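**Freitag, Werkstatt, 7:40**

Fortsetzung Hartwachsöl-Versuche, Serie Polthorpe. Letzte Woche abgebrochen, weil der Exzenter beim Zwischenschliff Ringe hinterlassen hat. Koen Jacobs hat inzwischen den Teller getauscht, der alte lief unrund. Probe auf Reststück: keine Ringe mehr erkennbar, auch nicht im Streiflicht.

Schleiffolge wie gehabt bis Korn 250, danach absaugen und mit leicht feuchtem Tuch wässern. Trocknen lassen, Fasern mit frischem Blatt von Hand brechen. Nicht tiefer schleifen, sonst steht die Faser beim ersten Auftrag gleich wieder auf. Diesen Schritt hatten wir bei den ersten beiden Platten ausgelassen, Ergebnis entsprechend rau.

Ansatz A: Karby-Öl unverdünnt, Auftrag mit Spachtel, Überstand nach 14 min mit Pad abgenommen.
Ansatz B: gleiches Öl, erster Gang verdünnt, Überstand nach 30 min abgenommen.

B zieht gleichmäßiger ein, braucht aber einen Gang mehr. Bei A bleibt an den Stellen mit schrägem Faserverlauf etwas Öl stehen, das später klebt. Pad rechtzeitig wenden! Lappen danach ausgebreitet nach draußen, nicht in den Sack (Selbstentzündung, siehe Aushang). 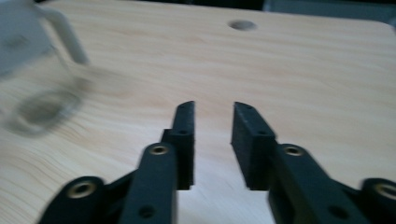 Offen ist weiter die Frage nach den Wasserrändern. Kumudini Bhuiyan hat an den Mustern der Serie Uddin gemessen, dass der Rand erst nach 90 min Standzeit sichtbar wird, bei kürzerer Einwirkung lässt er sich trocken auspolieren. Ihre Muster waren allerdings voll ausgehärtet, unsere sind es noch nicht. Vergleich also erst nach Ablauf der Aushärtezeit, vorher sagt das Ergebnis nichts aus.

Prüfmittel für den Durchgang:

- Wasser, destilliert
- Kaffee, schwarz, aus der Kanne
- Rotwein (Rest vom November, verschlossen)
- Spülmittellösung, schwach

Je Mittel ein getränktes Filterpapier, abgedeckt mit Uhrglas. Positionen mit Bleistift auf Kreppband notieren, nicht direkt auf die Fläche. Beim letzten Mal waren die Bleistiftspuren unter dem zweiten Ölgang eingeschlossen und nur durch Abschliff zu entfernen.

11:15. Canan Çetinkaya angerufen wegen der Kanten. Lolville will die Unterseite jetzt doch mitgeölt haben. Sinnvoll, einseitige Behandlung begünstigt das Schüsseln. Unterseite bekommt einen Gang weniger, Kanten zwei Gänge, Hirnholz vorher eine Stufe feiner schleifen, damit es nicht so stark nachdunkelt.

14:20. Zweiter Gang auf B aufgetragen, dünn, mit weißem Pad einmassiert. Luft in der Halle kühl, Trocknung vermutlich verzögert. Tor bis Feierabend geschlossen halten, Staub von der Formatkreissäge zieht sonst bis zu den Böcken.

Noch zu tun:

- Uhrgläser spülen
- neue Pads bestellen (weiß und beige)
- Rezaul Jayawardena nach dem Glanzmessgerät fragen, Kalibrierplatte fehlt im Koffer
- Protokollblatt für Binta Shehu kopieren, sie übernimmt die Ablesung der Proben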